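Two-Arm Table Project: Gallery
Temham Robotics Club
May 4, 2024

I joined the two-arm project in January as the member who didn't believe in it, and I was asked to write this page on the grounds that I would at least not oversell it. The plan, as Dirceu Fontes pitched it to us, was to have a pair of robot arms learn small kitchen jobs by being steered through them over and over by a person, until a program could have a go alone. My view then was that we would spend a term tightening bolts and then watch a spoon get pushed onto the floor. I was partly right.

The team is five people: Dirceu, Gadisa Yilma, Tatu Mohamedi, Kevin Moynihan and me. We meet in the ground floor lab at Clellell, and anyone from the club can come and watch as long as they keep their bags out of the way.

A word on the numbers, which get repeated at club meetings as if they settled something. We have recorded 1174 runs. That sounds like a lot until you know that a run can be very short and that plenty of them are a person missing the bowl. Gadisa went through the January batch and threw out 120 that were no use to anyone. I would have thrown out more, and I said so at the time.

The job we have spent longest on is what we call table service: bowl, spoon, cup, mat. It was meant to be the easy one. Kevin wrote it up on the whiteboard as a warm-up, and it has eaten most of the spring.

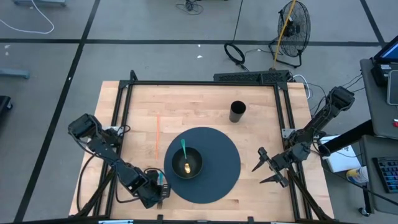 The table, laid for service. Bowl and green-handled spoon on the mat, black cup behind, one gripper open near the middle.

A few notes for anyone thinking of copying us. The black bowl on a dark mat was my complaint from the start. I can see the edge of it well enough across the room, but I'm a person with two eyes and some experience of bowls. Dirceu says that if the program only works with a white bowl on a white cloth then it doesn't work, and that we should find that out early. Fair enough, although I notice that he isn't the one who sits and labels the bad runs.

The spoon is harder than the bowl. It leans, and it never leans quite the same way twice, so the gripper has to come at the handle from a slightly different angle each time. Tatu is by far the best of us at steering it. She goes slowly and doesn't correct herself halfway. When Kevin steers, you get a lot of small twitches, and I do wonder what a program is supposed to learn from those. We have argued about whether to keep only Tatu's runs. So far we've kept everyone's, mainly out of politeness.

Cables have been the dull part. An arm moves, its cables move with it, and sooner or later a loop snags on something. We have re-routed them 3 times since January and I expect we'll do it again before the summer. If you are building a table like this, sort that out before you fix the arms down. We did it the other way round and lost two full sessions to it.

Brendan Hanrahan came over from the Ikeda group to see a demonstration and asked the question I'd been asking since the beginning: what happens if you move the cup? We moved the cup. The program reached for where the cup used to be, closed on nothing and carried on as if all was well. Brendan was kind about it. Dirceu wrote "vary cup position" on the board and underlined it, and the runs since then have had the cup all over the back of the table – a fair bit better, I'll admit, though I'd like to see it done with a cup it hasn't met.

The club showing is at the end of term. We'll run table service with a visitor choosing where things go, which was my condition for putting my name on the poster. Gadisa is keeping the score sheet, and misses will be written down the same as hits. Anyone who wants a turn at steering should speak to Tatu first and take their watch off.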